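Palma Hand-Held Grippers: Set-up Guide
Section 3: Your first session at the table
Revised January 2024

By now you should have been through Section 2, charged nothing (the Palma runs off its cables, as several customers have discovered after looking for the battery door), and have a left gripper, a right gripper and a recording unit that shows a green light. If the light is amber, go back to Section 2. If there is no light, go back to the wall socket.

The section covers laying out the table, holding the grippers, a first pick with one hand and a first hold with two. Allow yourself an hour. The grippers will be ready well before you are.

3.1 Preparing the table

Any steady table will do. We have seen the Palma used on a folding table, and we have seen the folding table fold. A plain pale top gives the cameras in the grippers less to be confused by than a patterned one, and tablecloths are a bad idea for reasons you will find out if you try it.

1. Place the table where you can stand at one long side, or any side if it is square, with both elbows free.
2. Clear a space of 20 cm behind you for the cables. They will want more. They can't have it.
3. Wipe the table top and let it dry.
4. Put out three things of different sizes and textures. One should be hard and boxy, and the other two should be soft. Leave a hand's width between them for now.
5. Lead both gripper cables down and away from the table on your side, below your forearms. If a cable comes across the table top, it will be picked up sooner or later, and you will have an excellent recording of a gripper picking up its own cable.

Note: The objects supplied in the starter bag vary. Besel buys what it can get. If yours contains something you can't name, it will still do perfectly well.

Note: Anything with a snap-on lid should be shut before you begin. Opening lids is in Section 6, and Section 6 is longer than this one.

3.2 Holding the grippers

Each gripper is held from below, with the grey triangular plate on top. People pick it up like a hairdryer, then like a torch, and then they read this page.

1. Turn both grippers so the plates face the ceiling.
2. Slide your hand under the body and close your fingers until it sits without effort. If your knuckles are white, you are holding on too hard.
3. Check that the left gripper is in your left hand. The letters L and R are moulded inside the grip, a spot chosen, we are told, for its elegance.
4. Squeeze and release each one a few times. The jaws should close and open without a click.
5. Lower both grippers to the table and let your forearms come in from the near edge. Keep your shoulders down. You aren't defusing anything.
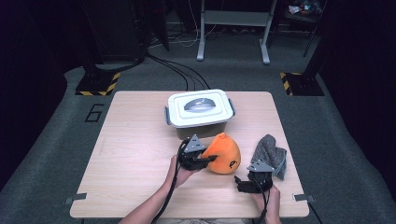
Fig. 3.1: Working position. Jaws over the table, plates upward, forearms coming in from the near side.

The hands needn't match. It is quite normal for one gripper to be busy at the middle of the table while the other waits nearer to you. What matters is that the waiting one stays above the table. A gripper that drops down to your side between picks will lose its place, and the unit will show message 176.

Message 176 means "I don't know where that hand is". To clear it, bring both grippers back over the table, hold them still and wait 3 seconds. You don't need to restart. The earlier edition of this guide told you to restart, and Oana Coman at our Plikstead bench has asked us to say that she has now taken enough telephone calls on the subject.

CAUTION: The fingers are driven by your own squeeze, and they will close on your other hand as willingly as on anything else. Keep fingertips out of the linkage, meaning the black bars between the grip and the pads. Long sleeves, lanyards and bracelets should be rolled up, taken off or left in the car.

3.3 First pick, one hand

Start with something soft. A plush toy forgives a poor grip, makes no noise when dropped and doesn't roll into the next room.

1. Press Record on the unit. Wait for the tone.
2. Bring one gripper towards the toy with the jaws open wider than you think you need.
3. Move in slowly until the pads stand one on each side of it. It is fine for a jaw to press against the toy on the way in.
4. Squeeze until the toy begins to give, then a touch more.
5. Lift it clear of the table, hold it, and put it back down. Do put it back. Letting go in mid-air counts as a drop, and the unit is a strict marker.
6. Press Record again to stop.

Play the clip through once on the unit's screen. You are looking for a steady approach and a clean release. You will see neither, and that is normal on the first day. Delete it without ceremony and do another.

Note: The cameras see what the pads see. If your lift looks wonderful to you but the clip shows mostly the inside of a toy, you have gone in too deep. Back off a little and take hold nearer the outside.

3.4 First hold, two hands

Two-handed work is why most people buy the pair, and why some of them ring us in November asking whether we would take one back. Go gently. One hand holds, the other approaches, and they shouldn't both be clever at once.

1. Start with the objects as you left them in 3.1, then move the two soft ones closer together, so that one stands partly behind the other.
2. Take hold of the nearer one with whichever gripper you trust more. Pile and fur hide the pads, so judge by feel. When the material is squashed into a narrow band between the pads, you have it.
3. Keep that hand where it is.
4. Bring the second gripper in from the side, low and level, until one finger just touches the other object.
5. Stop there and hold both positions for a slow breath.
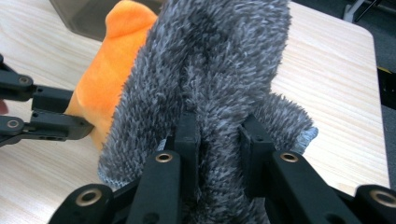
6. If you are happy with the contact, close the second gripper, lift both objects a little way and set them down again in the same order. If you aren't happy, open the second gripper only, draw it back the way it came and try step 4 again. Don't swing it out over the top. The two sets of fingers will meet, and they get on badly.

CAUTION: If the grippers do lock together, release your squeeze on both and ease them apart by hand. Don't pull. The pads are replaceable and cheap. The bars are neither.

3.5 After the session

1. Stop the recording, and check that it has stopped. The unit will go on filming your tea break if asked to.
2. Pick fluff out of the pads with your fingers or a dry brush. After shaggy toys, this takes longer than the session did.
3. Look over the brass-coloured bushings at the pivots. They should sit flush. Do not oil them. We know you own some oil and would like to use it somewhere.
4. Coil the cables loosely and lay the grippers in the case with the plates up.

If a bushing has worked loose, stop using that gripper and send it to the Stasthorpe address on the back cover. Send the one with the fault. A surprising number of healthy right hands reach us each year, each with a polite letter about the left.

Section 4 deals with naming and sorting your clips. Do 3.3 and 3.4 on at least 2 separate days before you go on to it.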